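Para limpiar la mesa de trabajo después de cortar esponja o de merendar encima, yo uso tres cosas: un papel marrón grande, un recogedor pequeño y una bolsa de basura bien abierta. Lo aprendí cuando compartía el taller Skarnmont, donde la misma mesa servía para todo y al final del día quedaban siempre migas.

## Antes de empezar

Cubra la mesa con el papel, dejando libre un poco del borde. Con 45 cm de ancho ya se trabaja bien, pero más grande es más cómodo. El papel de embalar de Trastotden aguanta unas 20 limpiezas si no se moja.

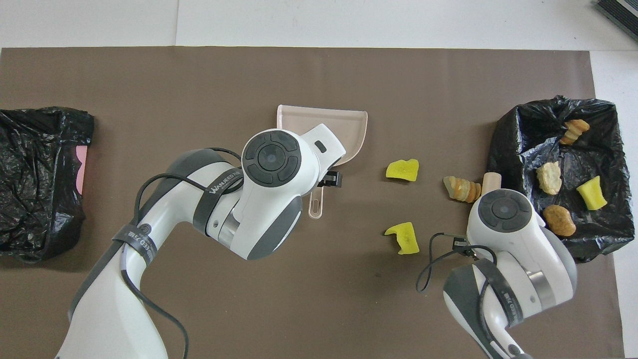 *Última modificación de esta página: abril, 4 de la tarde*

La bolsa negra va dentro de un cubo rectangular, con el borde doblado hacia fuera. Si el borde queda suelto, la bolsa se cae hacia dentro con el primer trozo grande. Ponga el cubo al lado de la mesa — yo prefiero la derecha — y otra bolsa en el lado contrario, si tiene sitio.

## Recoger

- Primero los trozos grandes de esponja o de pan, con la mano.
- Después las migas, con cepillo y recogedor. El recogedor se apoya plano sobre el papel.
- Por último levante el papel por dos esquinas y sacúdalo dentro de la bolsa.

No use un trapo mojado sobre el papel, porque se rompe y deja pelusa. Para las manchas de la mesa misma, agua tibia y un poco de jabón, cuando el papel ya está quitado.

El recogedor se lava aparte y se cuelga a secar.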